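By December our robotics club at Metwood had one working gripper and three people who wanted to hold it. Yaryna won, mostly by already having it in her hand.

"Strip first," I said. "Then we argue."

She squeezed. Rónán had 166 tries written down on the back of his math homework – he was set on 200 before the regional, and he wasn't going to let us go home early.
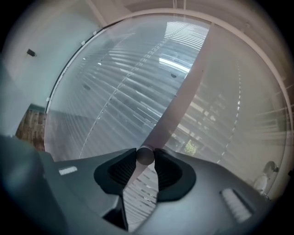

"What counts as a good grip?" Yaryna asked.

"Holding on for the whole count of ten," I told her. "No slipping, no help from your other hand."

She rolled her eyes at me, but she started counting out loud, and then Rónán joined in a beat behind her (he always does), and I got so mixed up that I wrote try 167 down twice.

"That's 168, then," Rónán said, and reached for my pencil.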